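Ginska Liquid Collection Station

Home / Waste and Recycling / Indoor Stations / Ginska

Freestanding unit for collecting leftover drinks ahead of the recycling stream. Manual emptying or direct drain connection.

Manufacturer: Frerichs
Range: Ginska
Mounting: floor, freestanding or fixed to wall
Power: none required
Availability: made to order

Overview

The Ginska station accepts leftover water, juice, soda, coffee and tea from cups, cans and bottles. The liquid passes through a removable strainer into a closed tank inside the cabinet. The emptied container then goes into whatever recycling or trash bin stands next to the unit. The station does not include bins.

Liquid accounts for much of the weight in a mixed drink container stream, and it is the usual source of leaks in bags and carts. Stations are normally placed in cafeterias, lecture hall lobbies, break rooms and waiting areas. The unit is for indoor use only. It must not be installed where the temperature can fall below freezing.

Cabinet

The cabinet is folded sheet steel with a powder coated finish. The top is a single pressed stainless steel part with a raised rim on all sides and a fall toward the inlet, so that splashes run inward. There are no seams or screw heads on the upper face of the top.

The door is hinged on the left as standard and can be changed to the right on site with the parts supplied. It closes with a quarter turn latch operated by a square key. A cylinder lock can be ordered in place of the latch. The door cannot be closed unless the tank is fully pushed in against the rear stop.

Adjustable feet are fitted at all corners. The rear feet are reached from inside the cabinet with the tank removed. The base is open behind the feet to clear a wall base molding, and the cabinet can be set flush to a finished wall.

Inlet and strainer

The inlet is a round opening 154 mm across, sized for a large paper or plastic cup held at an angle. The strainer drops into the opening and rests on a molded ring. It lifts out by a fixed center post. Ice, lemon slices, pulp, tea bags and straws stay in the strainer and should be tipped into the trash or organics bin.

The strainer is offered in a coarse and a fine pattern. The coarse pattern is supplied unless the order states otherwise. The fine pattern is meant for units with a drain connection and slows the flow noticeably with thick drinks such as smoothies. It should be cleared more often, and in a busy cafeteria this can mean several times over a lunch period.

A splash collar is fitted under the ring. It pushes out from below for cleaning and goes back in one position only.

Tank (manual version)

The tank is blow molded polyethylene with a nominal capacity of 30 liters. It stands on a wheeled tray and is pulled forward with the molded handle. A float rises in a clear window on the front of the cabinet as the tank fills. When the float reaches the red band, the tank should be emptied at the next round. Above the red band a flap closes the inlet from below, and liquid then stands in the bowl until the tank is changed.

The tank has a screw cap for transport and a separate vent plug. Both are attached by straps. The transport cap must be fitted before the tank is moved outside the cabinet. The vent plug is opened before pouring and closed again after rinsing.

A full tank is heavy. It should be rolled to the point of emptying on its tray and should not be carried up or down stairs by one person. Where the route includes stairs, the drain version is the better choice.

Spare tanks are interchangeable between all current Ginska cabinets. Tanks from the earlier Grimomano range have a shorter neck and will not seal against the inlet flap. They must not be used in a Ginska cabinet, even as a temporary measure.

Drain version

The drain version replaces the tank with a funnel, a trap and a flexible outlet hose. The outlet can leave the cabinet through the back or through the floor. The unused knockout stays in place. The hose connects to a standard waste stub and is secured with the clamp supplied.

The trap must be filled with water at startup, and again after any period in which the station has not been used. The trap cup unscrews by hand. A pan is provided below it to catch the contents.

Local plumbing rules apply to all drain connections. In some buildings, drinks with a high milk or syrup content have to pass through a separator before reaching the sewer. The buyer is responsible for checking this with the building operator.

Conversion from manual to drain is possible later with kit Tistness D. Conversion in the other direction is not supported, as the tray guides are left out of the drain cabinet during assembly.

Positioning

Place the station first in the direction of approach, ahead of the recycling and trash bins. With the bins first, most users will drop the container in before they notice the inlet. Allow clear floor in front of the cabinet equal to the full depth of the tank tray.

The inlet height suits standing adults and seated users with side access. A lower cabinet is available for elementary schools. The lower cabinet takes a smaller tank and is not available with the wall bracket.

Label panels are supplied blank, or printed with the word LIQUIDS in block letters. Custom printing is possible from an artwork file. The panel slides into a channel on the front edge of the top and is held by 2 captive screws.
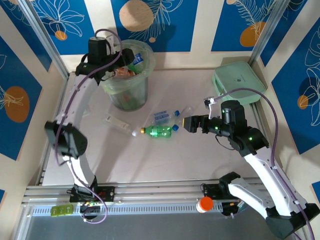
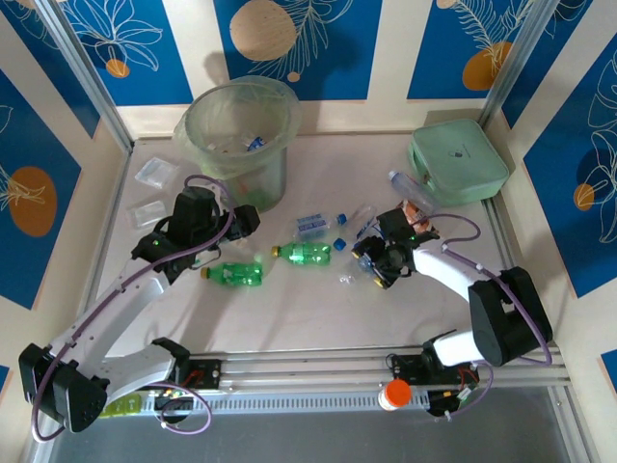
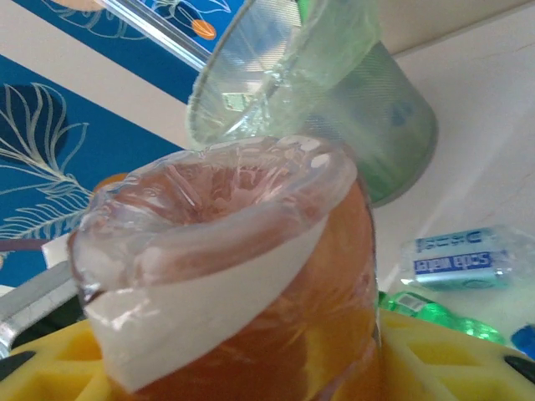

Cleaning and maintenance

The strainer, splash collar and ring can go in a commercial dishwasher. The tank is rinsed with warm water and a mild alkaline cleaner. Do not use bleach in the tank together with any acidic descaler. Do not pour boiling water into the tank.

Sugar residue is the main cause of odor. Rinse the tank each time it is emptied and leave it to drain with the cap off. The inlet flap should be wiped on both sides. Check that it swings freely after wiping, as dried syrup on the hinge pin can hold it partly closed.

The float window is removed from the inside by turning it counterclockwise. Its gasket is a wear part and should be replaced when it no longer sits flat. The door seal has no set service interval.

Powder coated surfaces are cleaned with a soft cloth and a neutral cleaner. Scouring pads will mark the finish. Scratches down to the metal can be covered with the touch-up pen, which is ordered by cabinet color.

Not suitable for

Cooking oil, soup with solid pieces, paint, solvents, cleaning chemicals, medical liquids, or any liquid above normal drinking temperature. The station is not a hand wash sink and has no water supply.

Supplied with the unit

Cabinet with top and door, coarse strainer, splash collar, tank with tray (manual version) or trap and hose (drain version), square key, wall bracket with screws for masonry, blank label panel, printed instructions.

Screws for drywall or steel studs are not included.

Accessories and spare parts

Fine strainer
Spare tank with cap and vent plug
Tank tray with wheels
Tistness D drain conversion kit
Tistness W wall bracket, extended, for uneven walls
Cylinder lock with keys
Float window gasket
Printed label panel
Touch-up pen

Ordering notes

State the version (manual or drain), cabinet height, color and label text. For drain cabinets, also state the outlet direction. Orders of more than 2 cabinets to one address ship on a pallet and need a loading dock or a truck with a lift gate. Smaller orders ship in individual cartons.

Cabinets are delivered assembled. The feet and the label panel are packed inside the tank space and should be removed before the unit is set upright.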